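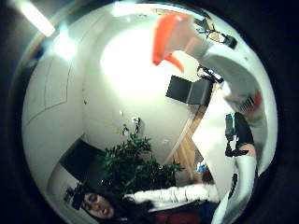
Legislative Housing Study Group, Department of Public Administration, Domolach
Francine Bouchard, So-ying Hsieh, Nisreen Nimri, Jui-lin Mok, Nicanor Campos

Figure 1. Interior view with ceiling light and plant.

4. Does official housing bring members to the chamber?

4.1 The claim

The case for building apartments for legislators usually rests on attendance. Members who live close to the assembly, the argument goes, will turn up more often, stay later and spend less public money on hotels. The assembly at Trerberg made this case when it approved the Borley block, and the same wording has since been borrowed by at least two other bodies we looked at. We have found very little behind it. The briefing paper given to members before the vote cites one earlier study, and that study measured how satisfied members were with their commute. It did not measure attendance at all.

4.2 Data

We used the sign-in register of the Trerberg assembly for four full sessions, two before the Borley block opened and two after. The register covers 434 sitting days. Of the members who served in all four sessions, 14 moved into the block and stayed there through the end of the last one. The rest kept private housing or claimed the lodging allowance.

The register is a weak source and we want to be plain about that. A member who signs in at 9 a.m. and leaves ten minutes later is recorded as present for the day. Clerks told Campos that signing for a colleague was "not unheard of" in the earlier sessions, before the desk was moved inside the chamber doors. That move took place in the same summer as the opening of the block. Any rise in honest attendance could therefore be hidden by a fall in false signatures, and we can't separate the two with the records we were given.

For this reason we also coded recorded votes. There were 1361 of them over the same period, and a vote is harder to fake than a signature. Mok and Nimri coded the votes separately and settled differences with Hsieh, who had not seen which members lived in the block.

4.3 Results

Members who moved to the block did vote more often after the move. So did members who didn't move. The gap between the two groups was already there in the first session, before a single apartment was ready, and it barely changes afterward. In other words, the people who asked for an apartment were the ones who showed up anyway.

The one place where a difference seems to appear is in late votes, those called after 8 p.m. Block residents took part in more of these in the third session. We would not lean on this. Late votes are few, they cluster around the budget, and in the fourth session the difference goes away. Supporters of the block have quoted the third session figures alone - twice, in print - and we think that is a mistake.

Monday sittings deserve a separate word. The housing office told us that Monday was where the benefit would be seen most clearly, as members with distant districts would no longer be traveling in that morning. We found no such pattern. Most residents still went home on weekends and came back on the same trains as before.

4.4 The cost argument

The savings claim is harder to test. The published accounts set the hotel bill before the block against the hotel bill after it, and show a large drop. They leave out ground rent, staff and repairs, all of which sit in the budget of the works department. The contractor, Tam, holds a maintenance agreement whose terms were withheld from us. We asked for them three times. Without that document a saving can be neither shown nor ruled out, and the statement in the annual report that the block "pays for itself" has no support that we could find.

It may be that official housing is worth having for other reasons. Security was raised by several members in interviews, and new members with small children spoke well of the place. Those are fair grounds for a building, but they were not the grounds put to the vote, and they have not been costed. Section 5 turns to the allocation rules, where the records are better.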